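Dark red in a small hallway, am I mad?

mossybucket
Posted in October, 9.14 pm
So we're finally getting round to the hall after 6 years of magnolia and I've got my heart set on a deep red. Proper dark, like an old pub. My other half thinks it'll be like walking into a throat. It's narrow, no window apart from the bit of glass over the front door, and the floor is staying as it is because we've spent the money on the boiler.

I've got 2 testers up at the moment, one from Planden and one from Drendis. The Planden one is browner and I think I like it more, but it looks nearly black after tea time. 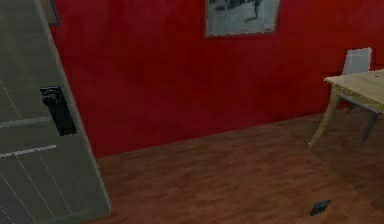

The other thing is the woodwork. I don't want white, I've had enough of wiping white. Was thinking a muddy sort of grey-green for the doors and skirting and leaving the ceiling pale. Has anyone lived with that sort of mix for more than a few months?

tinlid
We had red in the dining room for years and I loved it. Narrow halls are dark anyway, so you may as well enjoy it! Grey-green would be lovely with it. Get decent bulbs, warm ones, and stick a big mirror up.

gullible_gull
Sorry, going to disagree with tinlid. Red is a pig to paint and an even bigger pig to cover up. Ours needed 3 coats over a tinted undercoat and you could still see roller marks when the sun came in low. And every bag and pushchair that touches it leaves a pale scuff. I'd do the green on the walls and keep red for the inside of the front door.

mossybucket
Hmm, the scuffs do worry me. There's a bike that lives in there.

tinlid
That's matt paint for you, gull, you'd get it with navy as well. Buy the wipeable stuff.

parsnip_on_tour
Dralinine do a scrubbable one called Filip (no idea why). It's dearer but I've had it up the stairs with two dogs and it washes down fine. Bit more sheen than I wanted, mind.

gullible_gull
Sheen on old plaster though. You'll see every lump.

mossybucket
Our plaster is basically all lump. Going to paint a big bit of lining paper tomorrow and move it about before I buy any more tins. Does the Filip one come in testers, parsnip?

parsnip_on_tour
Yes, little pots, they had them by the till in ours.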